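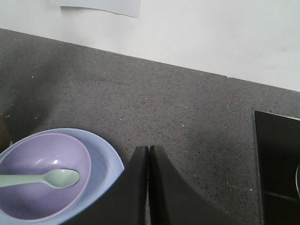
Project report: Sorting out the shared kitchen worktop
Jornura House, second-year Home and Design module
Handed in August 11, 2023

Why I picked this

I wanted a project I could do in the building where I live, mainly so I'd turn up for it. The kitchen on our floor has one long stretch of speckled grey worktop and everybody uses it for everything — cereal, chopping, post, wet umbrellas. By the end of spring term you couldn't find a clean bit big enough for a plate. My tutor group had to choose a "small domestic problem" and I didn't have to look very far.

The question I wrote on my proposal form was: can a shared worktop stay usable if each thing kept near it has one agreed place, and if the tableware is easy to tell apart? I got told it was two questions. Fair enough, but I kept both.

What I had to spend

The module gives each of us an allowance and mine went mostly on plastic tableware from the Rana range, with a bit left for labels and tape. I went for plastic because we'd lost so many china bowls over the year. The colours are soft ones, a light blue, a lavender and a pale green, and they show up really well against grey stone. I hadn't thought about that when I ordered, I just liked them! A dark bowl on a dark speckled surface sort of disappears, and things that disappear get left out overnight.

How I did it

I ran it through July, 21 days altogether. For the first week I changed nothing and kept a tally on my phone of every item left on the worktop when I went past. In the second week I put the new tableware in and asked people to use a bowl, a plate and a spoon as a set, with the bowl sitting in the plate and the spoon in the bowl, so it all travels to the sink in one go. In the third week I added the zones.

The zones need a bit of explaining. There's a seam in our worktop where two slabs join, and I used it as a border. One side was for eating and preparing food, the other for things waiting to be washed. I'd planned to use tape, and bought a roll of it, but the seam was already there and doesn't peel off when you wipe over it. 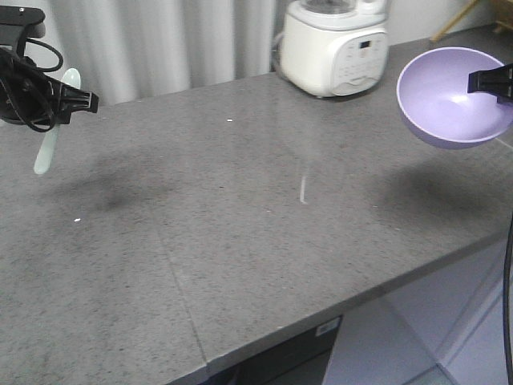 Appliances were the part I argued with myself about longest. My first drawing had everything with a plug moved into the cupboard, which looks lovely on paper. Then I tried living with it for a weekend and got fed up of lifting things in and out, so the second drawing keeps appliances at the back against the wall and leaves the front for people. Leads go behind wherever they'll reach.

What I found

I logged 853 left-out items over the whole project. Of those, 308 were in the second week and 300 in the third, so the first week was the smallest of the lot, with 245. I was a bit crushed by that. Looking back through my notes, half the floor was away for the first few days of July, and I should have written down how many people were in each day. I didn't, so I can't compare the weeks properly and I'm not going to pretend I can.

The sets did go better than the zones, going by what people told me. Carrying one stack to the sink is less bother than carrying three separate things. The zones worked in the mornings and fell apart at tea time, when several people cook at once and both sides of the seam fill up with chopping boards.

What I'd change

I'd count people as well as bowls. I'd also start after everyone was back, and ask Nekitz, who run the building, whether we could have a drying rack, as there's nowhere for the washed sets to go except back where they came from. I looked at a Zirnico one that fits over a sink but it was more than I had left.

The tape is still in my drawer if anybody on next year's module wants it.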